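Limescale, part two: the softener

Anyone who read the first part will know that I spent most of last winter descaling things. For anyone who didn't: we moved to a house on chalk, the kettle furred up in a fortnight, and the shower head stopped producing anything you could call a shower by the second month. I tested the water with a drop kit and got a hardness of 212 mg/l as calcium carbonate at the kitchen tap. The supplier's own table puts our postcode in the hard band, so the kit and the table agree, and I stopped testing after that.

This post covers the softener itself, the plumbing, the settings, and what I would do differently.

Choosing the type

There are several boxes on sale which claim to treat hard water with magnets, coils of wire or a catalytic insert. I left these alone. Some people swear by them and I have no means of proving those people wrong, but none of the devices take any calcium out of the water, and calcium was what I wanted out. Ion exchange does take it out. The water passes through a bed of resin beads loaded with sodium, the calcium and magnesium stick to the beads, the sodium goes into the water, and every so often the bed is rinsed with brine to reverse the process. It has been done this way for about a century and the parts are cheap.

The choice then is between metered and timed regeneration. A timed unit regenerates every so many days whether you have used any water or not. A metered one counts litres. We are two adults who are sometimes away for a week, so metered was the obvious answer. I bought an Andov single-cylinder unit, which fits in a kitchen base cupboard with the shelf removed. A twin-cylinder one would give soft water during regeneration as well, at nearly twice the price. Ours regenerates at two in the morning and I have yet to want a bath then.

Where it goes

The softener has to sit after the stopcock and before everything you want softened. It also needs a drain, an overflow to the outside, and on ours a socket. In our kitchen the rising main comes up in the corner behind the sink unit, turns left, and runs along the back wall to the utility room. The only sensible place was the cupboard to the left of the sink.

I wanted three things kept on hard water: the kitchen cold tap, the outside tap, and the filling loop for the heating. The kitchen tap because softened water contains more sodium, and the usual advice is to keep one unsoftened tap for drinking. The outside tap because there is no point in using salt to water beans. The filling loop because the boiler manual asks for it, and I do what the boiler manual asks.

The outside tap was awkward. It had been teed off the far end of the run, well after the point where the softener would cut in, so it needed a new feed from before the softener all the way to the back door. Fifteen millimetre pipe, clipped low behind the units. I did it in copper where it shows and plastic where it doesn't. The plastic went in faster and has given no trouble. One of the copper joints wept for a day and had to be remade.

Gregor Lamont, who plumbed our last house and now mostly does bathrooms, came over to look at the layout before I cut anything. He made two changes. He told me to fit a full-bore valve in the bypass, as the ordinary screwdriver-slot type narrows the flow, and he told me to put a check valve upstream of the softener, which I had drawn on the wrong side. Both went in. He also thought the cupboard was too small to service the unit in comfort, and having since had to get at the back of it, I agree.
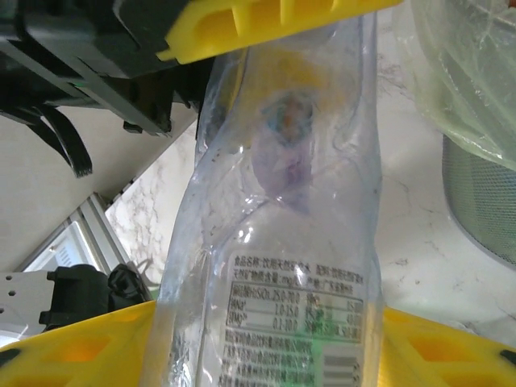
Flow rate came next. A softener is a restriction in the main, and if your pressure is marginal you will notice it upstairs. I measured ours before and after with a bucket and a watch at the bath cold tap, everything else shut. The difference was small enough that I repeated the test to make sure there was one. I would still advise measuring beforehand. If the figure is poor to begin with, look at the stopcock first, as ours had been left half closed by a previous owner and opening it gained more than the softener later cost.

The hoses supplied with the unit were 15 mm bore. I replaced them with 22 mm ones from Okero, which cost more than I expected to pay for two lengths of hose. They are stiff, and the tight bend at the back of the cupboard took some persuading. Support them so that no weight hangs from the plastic fittings on the valve head.

The drain

The drain line carries rinse water and spent brine at mains pressure for a few minutes during each cycle. It must have an air gap. I ran ours to a standpipe shared with the washing machine, with a small tundish arrangement above the trap. The overflow is a separate pipe and should never be joined to the drain. It runs downhill through the wall and ends above the path, where a drip would be seen.

I got the fall on the overflow wrong first time. It dipped slightly between two clips and would have held water. One clip moved up by the width of a finger sorted it out.

Setting it up

The controller wants to know hardness, number of people and time of day. From the first two it works out how many litres it can treat before the bed is exhausted and keeps a reserve. The manual suggests adding a margin to the measured hardness. I entered the measured figure to begin with and found that the water tested slightly hard on the last day before each regeneration. Adding the margin cured it. I could have saved myself a month by reading that page properly.

Salt is a matter of what the machine takes. Ours uses tablets. Block salt is easier to carry and makes less mess, but it needs a cabinet shaped for it. I keep the level between half and two thirds. Filling it to the top encourages a crust to form above the water, which is known as bridging, and then the machine regenerates with weak brine while the cabinet looks full. A broom handle pushed down gently will break it.

The bypass should be opened and closed a few times a year so the valves don't seize. I have put this on the calendar with the smoke alarms.

What changed

The kettle still furs up, of course, being filled from the hard tap. I had somehow expected otherwise. Everything else is better. The shower screen dries clear with one wipe, the taps no longer grow a white collar, and the old scale in the hot pipework seems to be shifting slowly, judging by the grit I find in the tap aerators. Unscrew and rinse those every few weeks for the first half year or so.

Soap and detergent use fell a great deal. I now put in roughly half the washing powder I did before, and the first wash at the old dose filled the machine's window with foam. The dishwasher has its own small softener, which should be turned down to its lowest setting once the supply is soft. Leave some salt in it all the same if the manual says so.

The feel of the water takes getting used to. In the shower it seems as though the soap will not rinse off. My neighbour Lev Hnatiuk, who has had a softener for years, assured me I would stop noticing. I did, and now hard water elsewhere feels like washing in plaster.

What I would do differently

I would put the unit in the utility room and run the hard feeds back to the kitchen. More pipe, but a good deal more elbow room. I would fit a sampling tap straight after the softener, so that testing didn't mean going up to the bathroom. I would also have insulated the new pipe run while the units were out. In a damp spell the cold pipe sweats, and the back panel of one cupboard has started to swell along its lower edge.

The drop kit lasts for about 50 tests and keeps well if it stays out of the sun. Buy the type where you count drops to a colour change. Dip strips are quicker but the bands on mine were so broad that they would have told me nothing about the margin problem.

Part three will be about the hot water cylinder, which I drained in June and which had a good deal more in the bottom of it than water.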